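# Spülbecken planen: Das Gefälle entscheidet

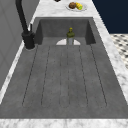 *Graues Becken mit Längsrillen in weißer Marmorplatte (Rendering)*

Bei Dallora beginnt die Planung einer Küche mit dem Abfluss. »Die Front kann man später tauschen, die Leitung im Estrich bleibt liegen«, sagt die Leiterin der Werkplanung. Gefordert seien im Haus mindestens 2 Prozent Gefälle bis zum Fallstrang, auch bei Inselküchen. Wo das nicht gelingt, rückt die Spüle zurück an die Wand.

Für die Serie Prillik wertete der Betrieb 3.832 Aufträge aus. In 2.277 Fällen lag der Anschluss höher als im Plan eingetragen. »Wir messen deshalb nach dem Estrich noch einmal und geben erst dann den Ausschnitt frei.«

Als Höhe der Arbeitsfläche setzt sie rund 900 Millimeter an, gemessen ab fertigem Fußboden. Tiefe Becken verlangten eine höhere Platte, sonst arbeite man gebückt. Naturstein lässt sie vor dem Einbau imprägnieren, die Fuge zum Becken wird mit neutral vernetzendem Silikon geschlossen. »Essigvernetzendes greift Marmor an. Das steht in jedem Datenblatt und wird trotzdem falsch bestellt.«

Die Maßblätter für Prillik werden im Oktober neu ausgegeben.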